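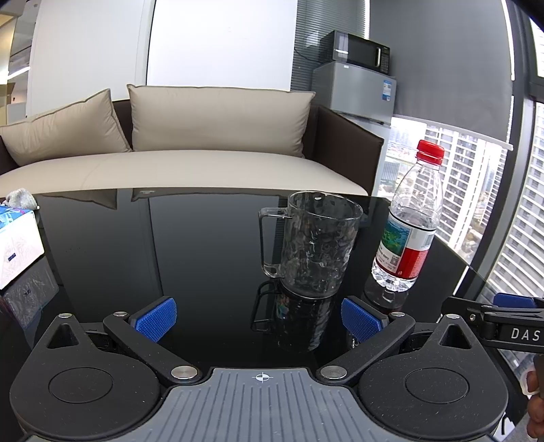

Equipment Plan and Budget for a Second Hand-Held Gripper Station
Project report, final version
Mortimer Castellanos and Domingo Zúñiga
Submitted 9th June

1. Purpose

The project group has one hand-held gripper and wants a second. This report sets out what has to be bought, what can be shared between the two stations and what should wait until the next budget round. The department has allowed 2796 euros for the whole purchase, including delivery and spares. Software is outside the scope, as is the arm on which the recorded motions will later be replayed.

2. Starting point

The current unit was bought as a kit from Cadden. It has two fingers driven through linkage arms, with textured pads at the tips. The camera looks down over the body of the tool towards the pads. Recording is done by hand on household objects in furnished rooms, so nothing in the plan depends on laboratory benches or fixed mounts.

The parts list supplied with the kit does not separate wearing parts from structural parts. We did this ourselves from the repair notes kept since December. Pads and linkage screws account for nearly all replacements. The housings and the handle have never been replaced.

3. Requirements

The second unit must accept the same pads and the same camera bracket as the first. Without this the two sets of recordings cannot be merged without a separate calibration for each tool, and the spare parts stock would have to be doubled. Opening width must be enough for an ordinary drinking mug gripped across the body. Weight matters for long sessions, but we had no means of setting a firm limit and have left it as a preference.

Transparent objects and shiny surfaces need attention at the planning stage. Clear glass, part-filled water bottles and black glass tabletops are common in the rooms we use, and they give poor depth readings. We considered adding a depth sensor to the order and decided against it. A better colour camera is cheaper and gives more usable material on these surfaces.

4. Suppliers compared

Quotations were requested from Cadden, Klinhom and Odex.

Cadden offers the same kit again. Compatibility is complete and assembly is familiar. Delivery is slow and pads are sold only in full sets.

Klinhom offers a ready-assembled unit with a longer guarantee. The bracket pattern is different and an adapter would have to be made in the workshop. The quotation leaves no money for spares.

Odex sells the linkage and housings without handle or camera. This is the lowest price, but the missing parts would have to be printed, and Parunwood, the print service used by the department, could not confirm a date.

5. Recommendation

We recommend the Cadden kit, ordered together with 4 sets of pads and 2 packs of linkage screws. The camera should be ordered separately, as the one in the kit is the older model. What remains of the budget should be held for a carrying case and a replacement cable, both of which can be bought locally.

The order should be placed in one go. Splitting it would mean paying carriage twice and would put the pads on a later shipment than the tool.

6. Open points

Customs charges on the camera are not included in the quotation. Storage for the second unit has not been agreed. The depth sensor should be looked at again once the first merged recordings have been checked.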